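Cillia project report, part 2: collecting the demos

So by October we had a simulator that ran and a robot that knew nothing. Our plan was to teach it table clearing by driving it ourselves in Duvunell and saving every run (I did most of the evening shifts, with snacks!). We ended up with 423 runs. I threw out 70 where I'd bumped a chair or just gave up halfway.

The dining room was my favorite to work in, even though the teapot and the glass carafe sit right next to each other at the back and I dreaded both of them.
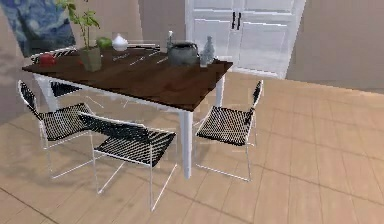

Tekleab wondered whether we should be tossing the bad runs at all, and said a robot that only ever sees clean driving won't know what to do after its first mistake. Fair point, and it bugged me all week. I went back and pulled out the runs where I'd messed up and then recovered, tagged them separately, and put them back in the training set. The ones where I gave up are still out.

Next up is cutlery. I'm slow at it, so those runs are long and kind of boring to watch.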